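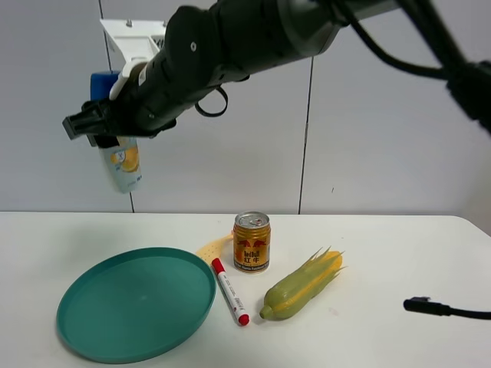 Website rights check before renewal, with comments
Site: Votside product pages and help articles
Checked by: Savvas Gavalas
Date of check: January 25, 2008

Please read the comments also, not only the yes and no. Last year the form was signed without them and we had to do the half of it again.

1. Copyright notice on all pages
Result: No
Comment: The notice is in the footer of the main pages, but the printing version has a different footer and there it is missing. The year is still the old one. Fotis Zacharopoulos can change both in the template.

2. Owner name is correct and the same everywhere
Result: No
Comment: Three spellings are in use. The registered name is Skarnamard, one word, without "Group" after it. The contact page has it right.

3. Written license for each font
Result: Yes
Comment: Papers are in the blue folder, behind the domain invoices.

4. Texts by outside writers have a signed assignment
Result: Partly
Comment: Wakley signed for the help articles. For the older product texts I found only an e-mail which says "fine with me, use them." I am not a lawyer, but I would not like to show this e-mail to one. We should ask for a proper signature in February, together with the new order.

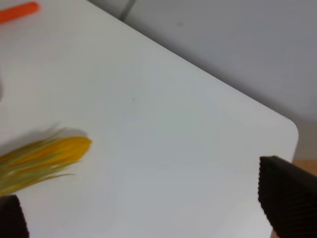 5. Quotations are short and name their source
Result: Yes, with one remark
Comment: Article 737 quotes almost one full page from the Costa manual. The source is named, but naming the source does not give us a permission. I propose to keep two sentences and to link to the rest.

6. Search for copies of our texts on other websites
Result: Done
Comment: I searched with whole sentences in quotation marks. Article 467 is copied on a reseller site, with our spelling mistake still inside. I saved the page and printed it with the address visible. Nothing is sent to them yet.

7. Template letter for removal requests is up to date
Result: No
Comment: It has the old postal address and a fax number that does not work. It also threatens with court in the first line, what I find too strong for a first letter. A new draft is in the shared folder under 2368.

8. Visitors can find where to report a problem
Result: Yes
Comment: The link works and my test message arrived. It goes only to one person, so please add a second receiver for holidays.

9. Trademark signs used correctly
Result: Not checked
Comment: I do not have the current list of marks. Please send it and I will complete this point.

Open points: 1, 2, 4, 5, 7, 9
Points 4 and 5 must be closed before the renewal is signed. For the others a date for the repair is enough.

S. Gavalas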